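Cornby Letters: a small collection of transcribed household letters

Last updated 10/02/2020

Welcome, and thank you for stopping by! Cornby Letters is a set of plain text transcriptions of family letters sent between the villages of Cornby and Imham, and it grew out of one shoebox that got passed along to me (and then, as these things go, a second shoebox).

What you get
There are over 50 letters in the folder called letters, one file each, saved as UTF-8. The file name starts with the box number, then the place in the box, so the order is the order I found them in and not the order they were written. I did try sorting them by date once, but so many only say "May" or "Sunday evening" that I gave up and went back to the boxes.

A second folder, notes, has 15 short files about words that puzzled me. "Flodimden" comes up a lot, and I'm fairly sure it was a farm, though in one letter it sounds more like a cow.

How the letters were typed up
Spelling is kept just as it was written, even where it made me wince. Crossed-out words sit in square brackets, and a word I couldn't read is marked with a question mark inside brackets. Line breaks follow the paper. Pages with heavy water stains were read twice, some months apart, and where the two readings disagreed I kept the first and put the other in the notes.

Known problems
Box 2 has 8 letters with no signature, and I've left the sender blank on all of them. The Lytvynenko family name is spelled several ways, so please search for "Lytv" if you want to catch them all. Postmarks are patchy too.

Using the collection
You're welcome to use the text for family history, teaching, or just a quiet afternoon's reading. Please keep this file with any copy you pass on, and if you can make out one of my bracketed question marks, do open an issue and tell me which file and line it's in. I answer slowly but I do answer, and corrections go into the next release along with a line in changes.txt.
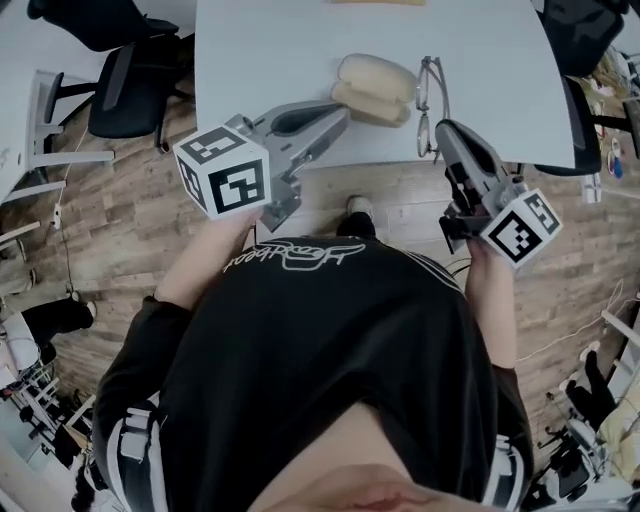 The changes file goes newest first, by the way, so the oldest fixes are down at the bottom.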